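Subject: Re: [orkwood-robotics] wrist cam focus, round two
From: Adelino Cunha
To: orkwood-robotics list

Hi Busisiwe and everybody,

Busisiwe Dlamini wrote:
> Did you get the wrist camera going on the Muvex arm? Last I heard
> it was soft at every distance. Also, can we please stop changing
> the exposure between runs? The Hayes team can't compare anything.
> And who has the 2 mm hex key??

I have the hex key, sorry! It goes back in the drawer tonight. And yes, exposure is locked from now on, I put it in the config file so you'd have to really want to change it.

The camera is running but I'm still fighting the focus. I went through the log from last night (2,056 images, my eyes hurt) and picked one so you can see what the grasp code has to work with:

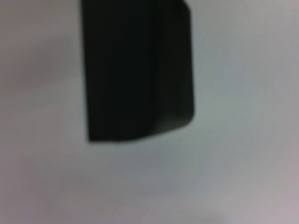
Finger over the plain surface, everything soft, edges included.

The outline is still good enough for the threshold step, dark on pale is about as easy as it gets. What worries me is the background. It goes gray on the left and nearly white on the right, and I bet my code will trip on that once we put a part down. Can somebody who did the lighting unit in class take a look?

My plan is to turn the lens ring a hair at a time and save a test shot at each stop, 8 stops in all. I'd love a second pair of eyes for that, I'm in the lab from 4 pm. Whoever has the printed focus chart, bring it!

Jeltholm entry forms are due in August, by the way, and I still need two shirt sizes.

Adelino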